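Plastic Bag Reuse and Sorting: Frequently Asked Questions

These answers apply to thin carrier bags, produce bags and other film bags kept at home for a second use. Questions about rigid packaging are handled on the Nolier page.

Which bags are worth keeping?

Any bag that is clean, has no split along the side seams and still has both handles. Bags without handles can be kept as bin liners if they hold air when squeezed. Anything that flakes or leaves dust on the fingers has begun to break down and should go out with film waste.

How do I test a bag for holes?

Close the mouth in one hand, trap some air and press. A sound bag stays firm for a few seconds. Pinholes near the bottom seam are common and do not matter for dry contents.

Do I need to empty the whole drawer to sort it?

Yes. Tip everything onto a table and work from the pile. Sorting inside the drawer tends to leave the oldest bags at the bottom, where they stay for years. Keep a basket or box at the side of the table for anything you have already picked out.

Should bags be sorted by color or by size?

By size and film type. Color is useful only as a label. In the Stana layout, opaque bags go to bin lining and clear bags go to food-safe or visible storage – seed packets, cables, spare buttons. If your household assigns a color to a task, write it inside the cabinet door.

Can I reuse a colored bag for food?

Not in direct contact. Printed and dyed film may not be intended for it. Wrapped or unpeeled items are fine.

How many bags should one household keep?

Érica Camargo, who maintains this page, counted 328 bags in her own kitchen before setting a limit of 75. She has not run short. A smaller household can go lower.

What is the best way to fold them?

Flatten the bag, press the air out toward the mouth, fold lengthwise into a strip and then fold the strip into a triangle or a flat packet. A strip 8 cm wide suits most carrier bags. Very thin produce bags do not hold a fold and can be stored crumpled in a jar or a small basket.

A bag has been tied in a tight knot. Is it recoverable?

Usually. Twist the loose tail until it is stiff, then push it back through the knot. Do not pull on the body of the bag; the film stretches and tears next to the knot.

Can the bags be washed?

Wash by hand in lukewarm water with a drop of dish soap, turn inside out and hang up for 72 hours before folding. Bags that held raw meat or fish should be discarded.

Where should they be stored?

In a dry lower cabinet away from the oven and out of direct sun. Keep all film bags out of reach of small children and pets. The Sýkora dispenser takes folded packets only; the Brotent sleeve takes loose bags, fed from the top.

How often should the stock be checked?

Twice a year is enough. We do ours in November and again in late spring.
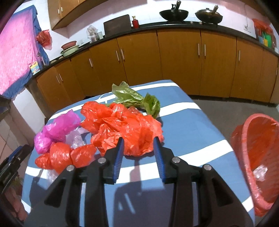
If the count is over the limit at either check, remove the oldest bags first – they are normally the ones with the dullest surface and the stiffest creases. Returned or newly acquired bags go to the back of the row.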